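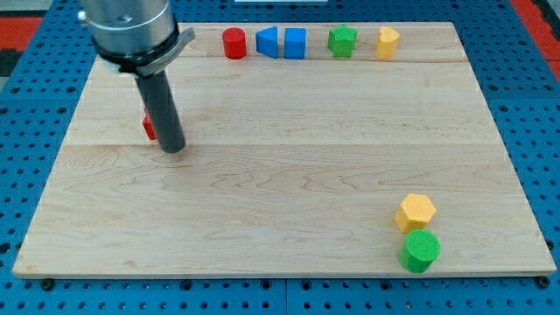 Minutes, tool comparison meeting
2022-03-26
Place: Clistside, upstairs room
Minutes taken by the secretary, corrections to be sent before the next meeting

1. Last minutes
Accepted. One correction: the controller from Öberg was returned in October, it was not sold.

2. Rod tool against the two-finger gripper
The meeting discussed the tests with the rod tool. The blocks are the same printed set as before, with the star and the heart included, and the board is bolted to the perforated table, so that the results can be compared with the older ones. In total 826 pushes are now recorded.

The rod is good with the cylinders when the push is slow. With the star it is less good. The star turns when the rod meets one of its points, and then the controller must plan again. The two-finger gripper does not have this problem, but it needs more free space at both sides of a block, and it fails when two blocks stand almost together. Several members think that the rod should be used first to separate the blocks, and the gripper afterwards. Other members find that a tool change in the middle of a task takes too long. It was not decided.

It was asked if the ribs on the blocks have an influence on the sliding. This is not known. A sanded set will be printed at Viltberg.

3. Height of the rod
The distance between the rod and the board was set to 2 mm. One member wished for a larger distance, as the wood is perhaps not flat everywhere. Decided: keep 2 mm, but measure the board at 11 points before the next series.

4. Controller
The Ila controller stopped during 30 of the pushes. The log shows the same message each time, a late answer from the arm. The cable will be changed first. If the stops continue, we go back to the older software version for one week and compare.

5. Camera
The camera sees the rod in front of a block from some angles, and the block is then lost for the software. A second camera was proposed. The price must be asked before we can vote.

6. Other matters
The key to the tool cupboard is missing again. Please look in your pockets.

Next meeting: same room, the date will be sent by e-mail.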